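Home Reviews Workshop Kitchen Robots Newsletter Log in

Zundora Pair hand-held grippers: a kitchen table review

By Jytte Bergmann

4 min read

Teaching a robot to tidy a table used to mean driving the robot itself with a joystick, slowly, while everyone in the building found somewhere else to be. The Zundora Pair skips that stage. You hold one gripper in each hand, do the chore yourself, and the recordings go off to train an arm that has never met your refrigerator.

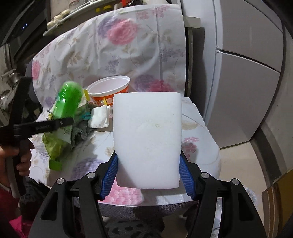

What you get for the money

Mine cost $1,676 for the two, with a charging dock and a carrying case that closes if you are firm with it. There is a cheaper single-hand kit at $1,000, and I would skip it. Half of housework is holding one thing still while you do something rude to it with the other hand.

The jaws are black with blue ribbed pads, and the pads are the best part. They'll hold a block of white foam upright without fuss, which I can't say for the Inus set I reviewed in December. That one treated anything squashy as a personal insult.

How it feels

Heavier than you'd like. The first ten minutes are fun, in the way that eating dinner with barbecue tongs is fun. After that your wrists start sending letters. I do sessions of 3 short runs and then a coffee, and the coffee has become the part of the protocol I follow most closely.

Squeezing is smooth and the return spring isn't too eager. The long jaw does take some getting used to. It sticks out further than your brain believes, and plastic bottles suffer for it. Rags are easy. Thin things lying flat on a tablecloth are miserable, and you will learn to sneak up on a tissue from the side.

Software

The app is called Bistalent, a name that must have survived several meetings. It marks the start and end of each run when you tap the jaws together, and it throws out runs where tracking was lost. Good idea, but it won't say which ones until you've finished the whole session. I lost 2 very elegant bottle pickups that way and have not forgiven it.

Export works with Jang, the training package I use, after one settings change that the manual hides under "Other."

Gripes

The handles come in one size, and it isn't mine. The dock light is bright enough to read by. Replacement pads are sold only as a full set, so wear out one and you own several spares.

Should you buy it?

If you want an arm to learn two-handed jobs in a real, cluttered kitchen, yes. Four stars. I'd go higher if they shaved some weight off the handles and let me keep my bottle runs.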